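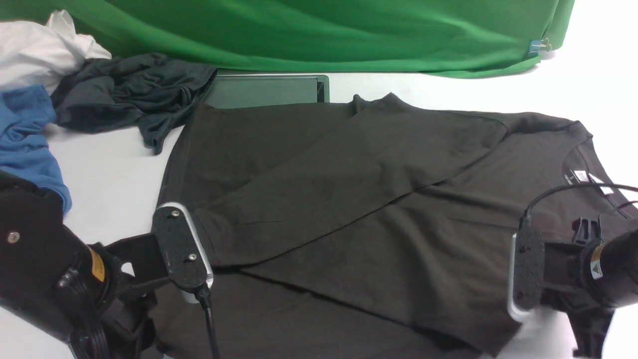 Right arm faulting halfway through shirts - cable or grip?

flatpack_moose
Kurus cell, two arms, folding shirts. We're getting a protective stop on the right arm about one shirt in 15, always once a sleeve is over and it goes to move off from the collar. Left arm never does it. Have a look at the thin cable on the right gripper, it loops up and lies right across the neckline by the labels. My theory is it catches in the collar and the arm reads the tug as a collision. The log only says force limit, joint 4, so thanks for nothing.

Ralleder support told me to raise the limit. I'm not keen, we've got people reaching in to clear the pile!

sockdrawer
Don't raise the limit! Please. That stop is doing its job. Tie the cable back with a bit of slack at the wrist and run 40 shirts before you touch a single parameter.
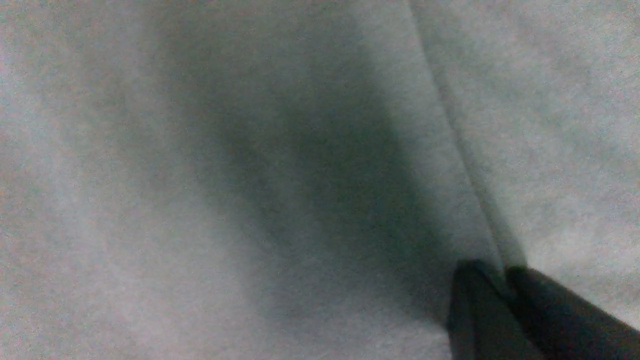
Posted by wrist_cam_wes, Brirnmont, 2 replies

Gonna disagree on the cable. I reckon it's your pinch. Both fingertips are right down at the crease there, and if the program closes a hair low you're pushing into the table through the cloth. That'd trip a force limit too. We had the same grief with the Żak fingers until I lifted the close height by 2 mm. Grey cloth everywhere, hard to judge depth off that camera.

flatpack_moose
Could be, but then why only the right arm? Same fingers and same height on both sides. I checked this arvo.

wrist_cam_wes
Same number in the program doesn't mean same height over the table. When did you last level it?

flatpack_moose
...February.

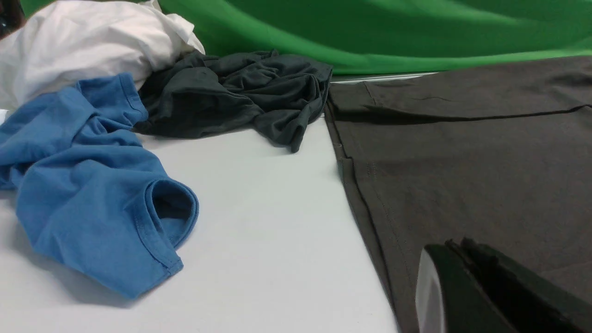

2 min read

sockdrawer
Wes has a point about the levelling, but do one thing at a time or you'll never know which it was. Cable first, it's free. And do it with the cell locked out, not just paused - I've seen someone retaping a lead with the arm still live and it frightened the daylights out of me.

I'd also shift that heap of shirts further from the one being folded. If your crew has to reach past a stopped arm to sort it, that's a worse problem than the fault.

flatpack_moose
Fair call on the heap, I'll move it to the other table. Cable's getting tied back at smoko and I'll put a dial gauge on the right side after that. Limit stays where it is, whatever Ralleder says.

wrist_cam_wes
Still say it's the height. Post the gauge numbers when you've got them.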